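## 四、第一次开机和日常洗涤

好了，机器搬到位、水管也接上了，这一章就来讲怎么让它真正洗起衣服来。我手上这台是 Varent 的滚筒洗烘一体机，面板上的叫法和别家略有出入，不过步骤大同小异。我自己第一次装的时候漏了两步，水漫了半个阳台，所以下面写得啰嗦一点，你多担待！

### 4.1 开机前先看一眼

1. 确认机身背后的运输螺栓全部拆掉了。拆下来的螺栓别扔，装进小袋子，贴在说明书最后一页，搬家的时候还得装回去。
2. 打开进水龙头，先开一半，盯着接头看两分钟。没有渗水，再全部拧开。
3. 看排水管有没有打折。我家那根就被机身压住过，机器一直报排水故障，我还以为是泵坏了，拆了半天。
4. 插上电源，按住“电源”键，等面板亮起来。

> **注意：** 插座要单独用，别和烧水壶、电烤箱插在同一个拖线板上。我家这台烘干的时候很吃电，我那个旧拖线板摸着都烫手了，赶紧换掉。

### 4.2 空筒跑一遍

新机器里多少有点出厂测试留下的水和橡胶味，别急着放衣服。

1. 筒里什么都不放，关上门，听到“咔”一声才算关好。
2. 旋钮转到“筒自洁”。
3. 洗涤剂盒里倒一小勺洗衣粉，只要一小勺，倒多了泡沫会从盒子边上冒出来。
4. 按“启动”，然后该干嘛干嘛去。
5. 结束以后门会锁一小会儿，等锁的图标灭了再拉，千万别硬拽。

跑完以后把门敞开晾一晚上。要是橡胶味还很重，再跑一遍就行，我当时跑了两遍。

### 4.3 分拣衣物

这一步我以前从来不做，一股脑全塞进去，直到把一条白床单洗成了淡粉色……现在我老老实实在阳台放了几个筐，脏衣服换下来就直接丢进对应的筐里，洗的时候端起来一倒，特别省事。

我的分法是这样：

- 白色和很浅的颜色一筐；
- 深色、牛仔、黑色袜子一筐；
- 毛巾、床品单独一筐，它们掉毛，会粘得到处都是；
- 羊毛、真丝这类娇气的，装进洗衣袋，用“轻柔”程序。

黑白相间的衣服和毛巾最让人纠结，到底算深色还是浅色呢？我的办法是前几次单独用冷水洗，拿一块白色旧布一起丢进去，洗完布上没染色，以后就可以跟浅色的混着洗了。

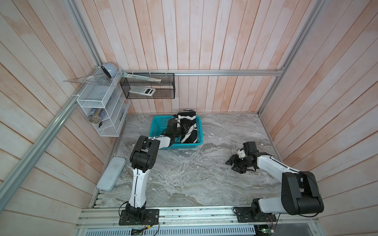 放之前还要掏口袋。纸巾是头号敌人，一张纸巾就能让整筒深色衣服挂满白屑，抖都抖不干净。硬币和发夹也要拿出来，它们会卡在门封圈里，严重的时候会跑进排水泵。拉链拉上，内衣的搭扣扣好，印花的 T 恤翻个面。

### 4.4 放多少才算合适

别塞满，别塞满，别塞满！衣服放进去以后，手掌竖起来还能伸进衣物和筒顶之间，这个量就正好。如果要接着烘干，再减掉一半，因为烘干时衣服需要翻得起来，挤成一团只会越烘越皱。

单独洗一条厚毯子也不行，脱水的时候全偏到一边，机器会咚咚地撞，撞几下就自己停了。给它搭两条浴巾，重量匀一点，基本就好了。

### 4.5 选程序

1. 转旋钮选程序。日常衣服用“混合”就够。
2. 按“温度”键。毛巾和床品我用 40 度，其他的一律冷水。
3. 按“转速”键，选得越高甩得越干，皱得也越厉害。衬衫请往低了调。
4. 需要烘干就再按一下“烘干”，面板右侧会出现一个小太阳。
5. 按“启动”。

想让衣服在早上起床时刚好洗完，可以用预约。按住“预约”键往上加时间就行，我一般睡前设好，定在夜里 2 点开始。不过带烘干的程序我不预约，人不在旁边看着，总归不太放心。

> **小心：** 沾过汽油、松节油或者食用油的抹布，绝对不要放进去烘干，洗过也不行，残留的油受热可能会起火。

### 4.6 洗涤剂怎么放

抽屉有三格。左边大格放主洗的洗衣粉或洗衣液，中间带花形标志的小格放柔顺剂，右边那格是预洗用的，平时空着。

我用的是 Plenell 的浓缩洗衣液，瓶盖里有刻度，半筒衣服倒到第一道线就够了。刚开始我总嫌少，多倒了一倍，结果漂洗了好几次还有滑腻腻的感觉。柔顺剂别超过格子里的最高线，超了会提前流下去，等于白放。洗毛巾干脆不放柔顺剂，放了吸水会变差。

### 4.7 洗完之后

1. 听到提示音就尽快把衣服拿出来，闷在里面容易有味道。
2. 用干布擦一圈门封圈，把褶皱翻开擦，里面常藏着水和头发。
3. 洗涤剂盒抽出来一点，门也留一条缝。
4. 如果用了烘干，顺手清一下滤网上的毛絮。

滤网的位置每个型号不太一样，我这台在右下角的小盖板后面。拧开之前垫一块毛巾，放一个浅盘子，里面会流出不少水，我第一次没准备，袜子全湿了。

### 4.8 常见的小毛病

**门打不开。** 先看锁的图标灭了没有。没灭就等等，还不行就跑一个“单脱水”，里面有水时门是不会开的。

**一直进水不洗。** 多半是排水管放得太低，水一边进一边流走。把管子抬高，固定在墙上的卡扣里。

**脱水时机器会走路。** 四个脚没调平。拿水平尺放在机顶，拧机脚，调好后把锁紧螺母往上拧死。我用的是 Tapsell 的小水平尺，手机里的那种软件也能凑合。

**衣服有霉味。** 空筒跑一遍高温的“筒自洁”，再检查门封圈。我现在每个月跑一次，再没闻到过。

要是面板上出现字母加数字的代码，先断电，过几分钟再插上。代码还在，就翻到第六章对照表，自己弄不明白的别硬拆，打售后电话，报上机身铭牌上的型号就可以了。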